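Besonley Trail Bridge: Progress Report to the Mahmoud Fund
Prepared by Rochelle Whitlock, Miltport Trails Office
14 shares | 2 comments

Work through April stayed within the approved scope. Ezequiel Maldonado finished the member-by-member survey of the left truss and railing and logged 134 spots for cleaning and spot painting. Rust on the posts is light so far. The lattice gets a second check before paint is ordered.
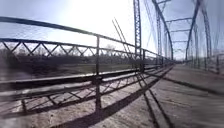 Left railing and lattice, from the deck.

Grodel has quoted for the paint work, and the price is inside the budget line. We have spent $791 on survey supplies and $600 on signs. Receipts are with Xiomara Delacroix.

The concrete approach needs no repair this year. The end posts do need attention, and we would like to move them to the front of the paint schedule.

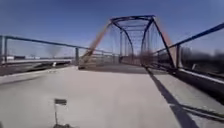

Roscoe Brannigan will arrange the path closure with the city. We expect two short closures, both starting at 7 a.m. We ask the Fund to approve the change in schedule before the next payment is released.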